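Workshop notebook, finishing bench
16 December 2020

Oil and wax trials for the Sumberg side table. Four offcuts of ash from the same board as the top, all planed, then sanded to 180 and wiped down with a damp cloth to raise the grain. Cut back by hand at 240 once dry.

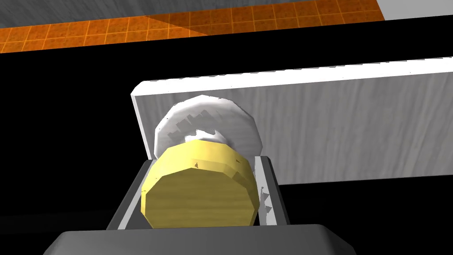 Kheri Langat
Furniture maker, finishing and upholstery

Offcut 1: Holari hard oil, two thin coats, wiped off after ten minutes. Even colour, slightly yellow. End grain went darker than I would like.
Offcut 2: same oil, end grain sanded up to 1000 first. Much closer match to the face. Use this on the table.
Offcut 3: Waven paste wax only. Pleasant to the touch, but a wet glass left a ring within the hour. Rejected.
Offcut 4: oil, then wax buffed on top at 2000. Too shiny for the client, and the extra grade made no difference I could feel.

Coverage was better than expected – 300 ml should do the top and both shelves, with enough left for a third coat on the top alone. 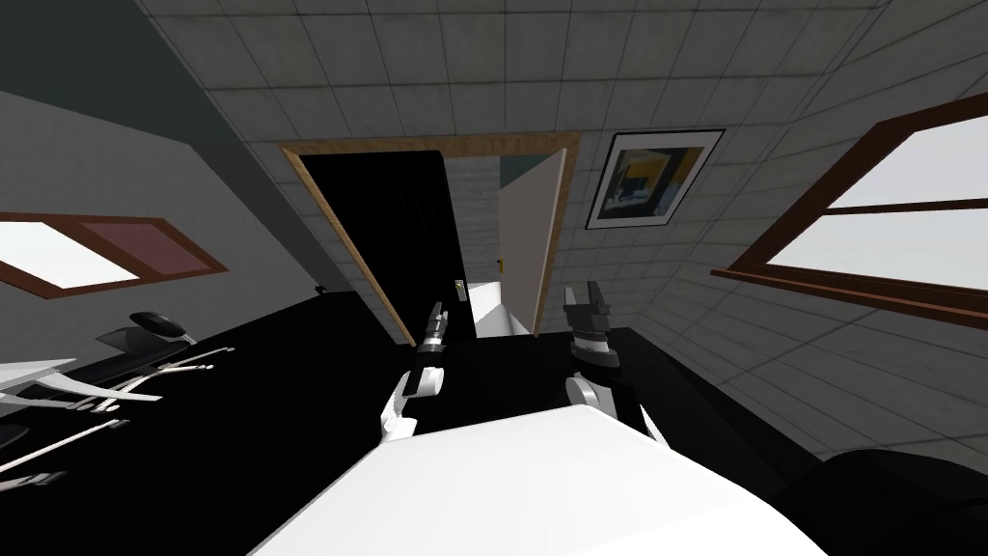
The legs are a separate problem. Hạnh Lò turned them from the older stock and the tone is warmer, so they may need a first coat thinned with white spirit. Test on the spare leg before touching the set.

Still to do: order more 240 discs, ask Bạch whether the brass feet can come unlacquered, recheck the drawer runners after a week indoors. Left-hand runner was tight this morning. Do not plane it yet. Oily rags are hung out flat on the line by the back door.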